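Hebden hat stand set — readme

Notes for anyone picking up the folder. Written fast, will tidy in June.

What it covers
Putting a hat on a stand and taking it off again. One desk, one stand, soft hats. Clips numbered straight through, 2,866 in all. Telma Godoy did the sorting, I did the labels, Rocío Riquelme checked 50 of mine and sent 5 back. Fixed now.

The stand
Gold metal, ring base with a bar across it, thin rod coming up off the bar. Goes on the white foam board, not straight on the desk. The board is an old one and has marks on it — pen, smudges, scuffs. Leave them. Fidel wanted a fresh board and I said no, half the clips would stop matching.

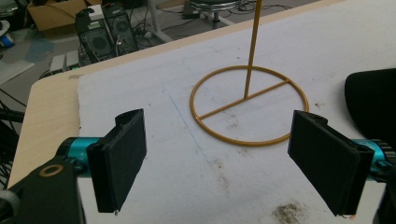
Labels use the word "base" for the ring and bar together, "rod" for the upright. Please dont write "pole" or "leg", the search only knows the two words. If the stand gets moved between clips, add "moved" and nothing else. No need to say where to.

Desk stays as it is. Chair can go wherever. Whatever is on the floor behind the desk isn't labelled.

The hats
Black knit beanie is the main one. Fine rib, small round knob on it. Hard to label in places because dark folds swallow each other, so:
- "bunched" if you can't make out the opening
- "open" if you can
- "on" only when the hat is resting on the stand by itself
- still being held = "held", even if it's touching the rod

Soledad Ibarra used "crumpled" in her early batch. Same as "bunched", both are acepted. 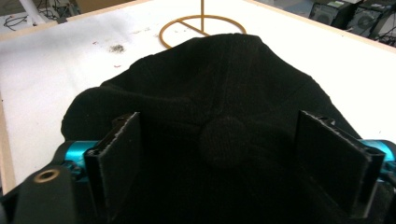 Folders
hats_a — first batch, Soledad's labels
hats_b — everything after
notes — my scribbles, skip

Known problems
2 clips in hats_b have the same number. Rename the second if it bothers you.
Lighting drifts after 4pm, not corrected.

Questions to Mirta Barrientos, she has the spreadsheet.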